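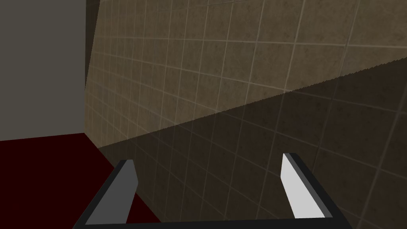
Visit report, Rundska simulation workshop, 15/05/2024

The visit covered one item only: how the Edano two-arm cell is set up and kept in working order between runs. Rundska maintains the cell entirely in software and the door-opening task is its standard check. The session was given by the maintenance side of the team, so there was little on training or control theory and a good deal on joint limits, pad friction and file versions.

**Model and start-up**

The cell loads from a single description file, with a separate file per gripper. The grippers are parallel, two fingers each, and are calibrated by the wrist camera view. On start-up each is driven fully open, held for five seconds and then read back. If the reported gap differs from the commanded one, the run is stopped and the finger offsets are re-entered by hand. The left and right offsets are stored apart. They were once stored together, and a sign error in the right-hand value went unnoticed until October.

The room is loaded after the robot. Walls, floor and tiles are treated as fixed and carry a simple collision shape. The door is a separate moving part with its own hinge, latch and handle, and most of the upkeep is spent on it. Lighting is left at one setting during checks — the team changes it only when the cameras themselves are under test.

**Routine checks**

A check set consists of 129 door attempts from varied base positions. Rundska runs it after every change to the model and once more before a release. Contact force at the handle is logged throughout. The solver step was cut after the fingers were found to sink into the handle at high closing speed, and the closing speed itself now has a cap. A full set takes around 300 minutes on the machine we were shown.

Logs go into Pyo, the in-house viewer, which plots finger gap against handle angle on a common time axis. A slipping grip shows as a steady gap with a handle angle that falls back. A badly placed grip shows as a gap that closes too far. Both faults were demonstrated from old logs, and the plots were easy to tell apart.

**Repair**

"Repair" in this cell means correcting the model. The usual jobs are a wrist joint whose damping has been set too low, a finger collision shape that no longer matches the visible shape, and a hinge axis that has moved after an edit to the door. Each correction is entered in Pundance, the change register, with the old value kept beside the new one. The register holds 2,000 entries. We asked to see the last few and found them short but complete.

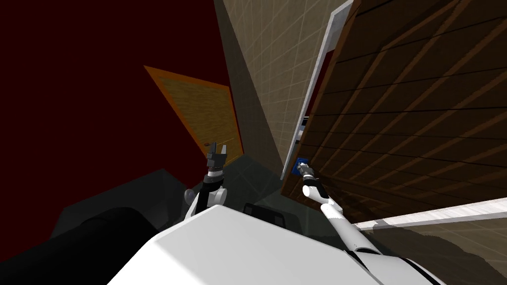
What is checked first when the gripper reaches the handle but the door does not open?

The latch setting is checked first, then the hinge axis, and the finger friction only after both of those have been ruled out.

The order follows the cost of the fix. A latch value can be changed and tested in one attempt, whereas a change to friction affects every grip and calls for the full check set again.

**Points to take back**

- Store left and right finger offsets separately.
- Log contact force at the handle on all attempts, including the successful ones.
- Ask Rundska for the Pyo export format — the printed sheet we received covers the older version.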